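Keeping small things together on a work table

A shallow metal pan does more for a sewing or craft table than a drawer does. Mine is 20 cm long and came from Flekeo. 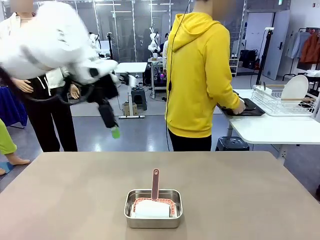
Lint is easiest to deal with before you cut. Go over dark wool twice, once along the grain and once across. A stainless steel container near the front edge of the table keeps the tools for this within reach. Wash it every week or so with dish soap.

Sticky sheets dry out in a heated room. I buy refills in December and store them in a zip bag. 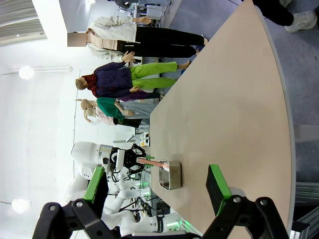

Bogumił Wieczorek
4 May 2022

Pull a sheet off at an angle and it tears less. If the cut line has vanished, score it with a fingernail.

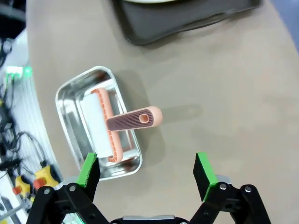
Sikora wrote in to say that a damp rubber glove works better on velvet, and that sheets leave glue on it. I tried the glove on a cushion and agree.

Keep food off the fabric table. If you eat there, use a tray and clear it before you unroll anything.
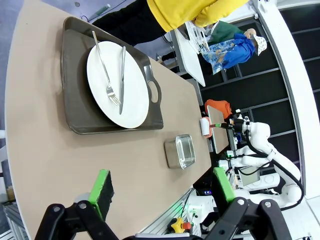
Plate, knife and fork on a tray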